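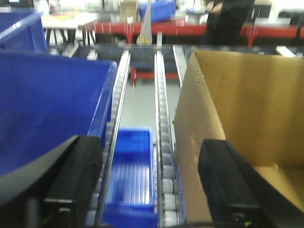 Epoxy floor paint still soft after four days

Posted in Garage and Basement

I put two-part epoxy on a basement slab, 129 square feet. The can says walk on it in 24 hours. It is now day four and a fingernail still marks it. Slab temperature was 63 °F at noon, not checked at night. Do I strip it or wait?

Ottar Rustad

Check the mix ratio first. A 4:1 product mixed by eye will stay soft in patches however long you wait. 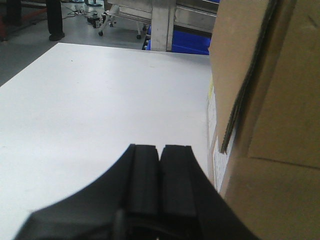 Epoxy cures by reaction, and the rate drops quickly as the slab cools. Overnight readings matter more than the noon one. Judge the gloss too – a good coat should look as smooth and even as the white tabletop in the photo, and dull, greasy areas point to amine blush. Wash those with warm water and a pad before any second coat.

Margit Pintér

Had this in December with the Condholm kit. Slab was near 40 at night. I ran a heater and it hardened.
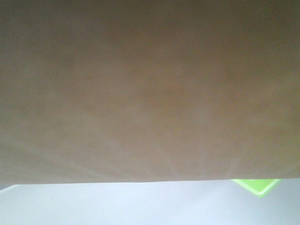

Took most of a week, though. Keep the door shut and don't park on it.

Lotier

What brand is it? Some are just slow.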